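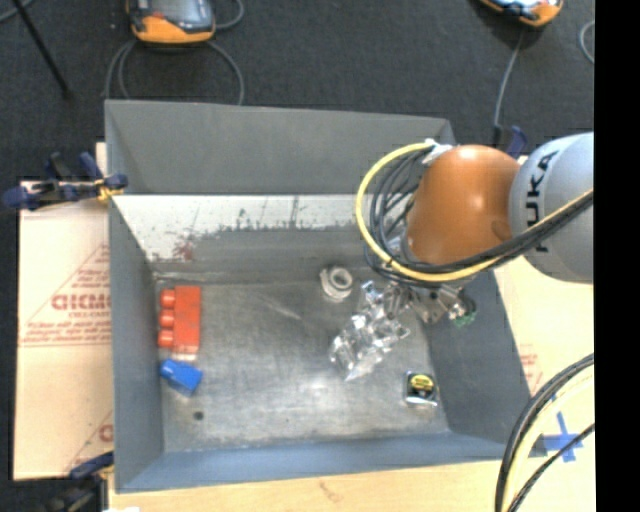
Open day at Charvát: two hours, one bin

The coach for the Charvát open day left before any sensible person had finished breakfast, with most of our members aboard and Ľubica Vlček in charge of the biscuits. For those who stayed in bed, I offer the following report, which is accurate except where I was in the queue for coffee.

We had been promised the future of picking. The future of picking lives at the far end of a long corridor, past the canteen, and its chief interest in life is getting odds and ends out of a metal bin. The arm is a KUKA. The software that tells it what to do is called Plerninell, and Réka Vörös has spent since February teaching it to cope with things it hasn't met before. She told us it had made some 4,000 attempts so far. Somebody at the back asked how many had worked, and she said that depended on what you meant by worked, so we knew we were dealing with a proper engineer.

The bin had a couple of toy building blocks in it, one red-orange and one blue, which are apparently easy. Flat sides, bright colours, no tricks. The trouble is the shiny stuff. Crumpled wrapping throws the light about and never lies the same way twice, and to a camera it can look like a hole, a wall or nothing at all. A person picks it up without thinking. Plerninell has to think, and you could feel it thinking. There was a long pause before each move, during which 24 adults leaned forward a little, like relatives at a school play.

I won't give away every result. The blue block went up and came down where it should. The wrapping was lifted, dropped, lifted again and carried off to muted applause. Firdevs Tekin wanted to know whether it could manage socks. Réka wrote this down, and I don't think she was being polite.

Inese Kivi then took us through the safety side, including who holds the controller and what happens when they let go of it. It was better than it sounds. I had always assumed the cables on these arms were tucked away neatly inside, and was cheered to find that they hang off the outside in great loops, much like the back of my television. Inese says dressing them is an art and that everyone hates doing it.

Lunch was soup. The afternoon talk on Gikuletti, their scheduling program, was given by Zuzana Havlíček and overran by some distance, a fact I mention only because it was about scheduling.

Charvát will have us back in the autumn, when they hope to show two arms sharing a bin. Names to Ľubica, please, and do tell her if you need a seat near the front of the coach. Whoever left a green umbrella on the rack, she has that as well.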